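Monday, chores log, Skirkance bench notes

Question carried over from last time: can the thing do a job my nan would recognise as a job? Dušan says yes. Dušan has also never emptied a washing machine without leaving a sock in it, so I'm taking his view as that of an interested party.

Plan for the day was shelves first, laundry second. Shelves means find a product, go to it, pick it up, put it back facing forwards. Tins ought to be the kindest case: rigid, same size, all in rows. Anything soft is another matter, and we left the cloth items off the list after a short row with Valbona.

Wrist view pulled from the shelf run. Look at where up is.
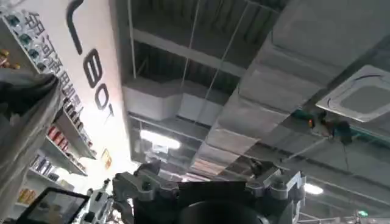
Wrist view, gripper pointing up. Red cans on the left, exit sign bottom right.

Kastriot wants a check that refuses to start a grasp when most of what the wrist sees is ceiling. Agreed. A shelf stacker on its first day would manage this without a check, but a shelf stacker also wants a lunch break. Note for whoever writes it: the bright light fitting sits just above the gripper in this view, so don't use brightness alone to decide what's a ceiling. Lenihan's old script did that and was fooled by a fridge.

Scoring as before: 2 points for a clean pick and place, nothing for a nudge. Selamawit has the sheet. I'd like 13 attempts per item before anyone says the word "reliable" in a meeting.

On to laundry, at about 4 o'clock and with less optimism.
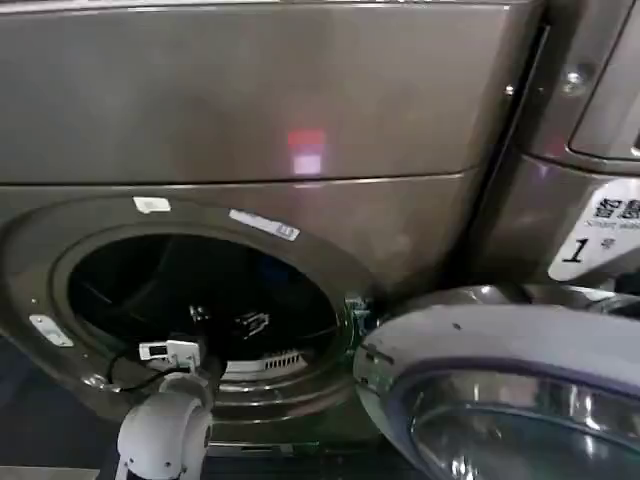
Notebook 4, p. 13

Front loader, door open, left gripper down by the lower edge of the opening. My worries, in the order they keep me awake: the drum is dark inside, the glass bowl of the door throws bright streaks, and the gasket is all folds. Depth will hate every bit of it. Biljana thinks we should teach the door as a fixed obstacle and forget about shutting it for now – sensible, though it does leave us with a laundry robot that can't start a wash.

Also watch the cable on the gripper. It curves out across the front of the machine and I don't want it near a hinge.

To do: ceiling check (Kastriot), lamp for the drum (me), ask Cavine whether we can have the softer fingertips back.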